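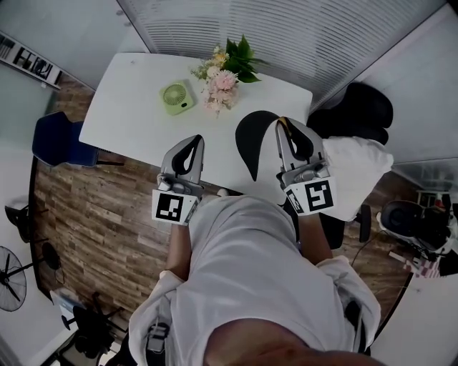

Stelberg Hellov goalkeeper gloves: a season in

I've been the wrong side of forty for a while and I still play in goal, which tells you most of what you need to know about my judgement. What I do have is opinions on gloves. I've owned cheap ones that fell apart before the clocks went back, and one very dear pair that I left on a car roof outside a service station, so when I tell you I thought hard about spending £98 on the Stelberg Hellov, please believe me.

I bought mine in August, just before the league started, and I've now worn them for almost 15 matches plus training. Matches only on grass, training on the old sandy astro behind the leisure centre (more on that, it's a sore point).

Fit and sizing

I take a size 9 in everything and went for a 9 in these. They came up snug. Too snug for the first fortnight, if I'm honest, and I had a go at getting the left one off with my teeth at half-time while our left back laughed at me. After that they loosened nicely and now they're the best fit I've had. If you've got wide hands, go up half a size, because Stelberg do half sizes and hardly anybody else bothers.

The cut is a negative one, so the seams are on the inside and the fingers hug you. I like it. You feel the ball properly, and when you throw out to a full back it goes where you meant it to, or near enough. Some keepers can't stand it and want a big roomy flat palm like the Pratik gloves have. Try a mate's pair first if you can.

The wrist strap

Wide, stretchy, goes round once and a half. It stays put! My last pair would ping open every time I punched anything, and I had to tape them like a boxer. The strap does pick up grass and fluff, though, and once there's a lawn's worth in the hooks it won't hold so well. I go over it with an old toothbrush every few weeks and it comes back good as new.

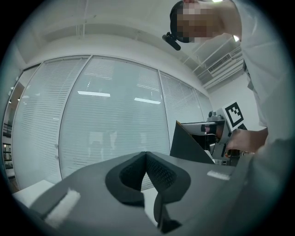

How they play

Dry days, lovely. I had one afternoon in September when everything stuck, including a cross I had no business coming for, and I'm giving the gloves at least half the credit. In drizzle they're better still, as long as you've dampened them before kick-off. Forget to do that and the first couple of shots are a bit of a lottery.

Proper heavy rain is where they drop off. We played away in a downpour in November and I spilled one straight to their centre forward's feet, then did it again ten minutes later. We lost by the odd goal and I had a quiet drive home. The Wei gloves I had before these were better in a deluge, though they were horrible in every other way, so I haven't gone back. 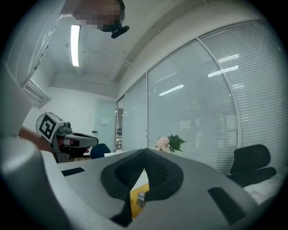 Palm wear is the thing everybody asks me about, and it's a mixed report. The latex is 4 mm thick and smooth to start with, and on grass it has held up far better than I expected. On the astro it started to scuff at the heel of the hand within a month. My backup pair have a palm with a raised texture, a bit like the mesh-looking surface on those black fingers in the photo, and they take the sand much better, but you give up some of that lovely sticky feel on a wet ball. So now the Hellovs come out for matches and the backups do training. I should have done that from the start and I'd have saved myself a bald patch.

Washing them is easy enough. Lukewarm water, a drop of glove wash, squeeze (don't wring), then hang them up somewhere airy. Keep them off the radiator. Mine take a full day to dry, longer in winter, and they do smell if you leave them in the bag overnight. Ask my family.

Would I buy them again?

Yes, on grass, and I'd hold out for a sale. At full price they're a lot of money for someone who plays in front of two dogs and a substitute. I did see them knocked down in June last year, when shops were clearing out for the new colours, and I'll be looking again when it comes round. If you only ever play on astro, save your cash and get something tougher.

Four stars from me. The fifth is somewhere in that puddle in November.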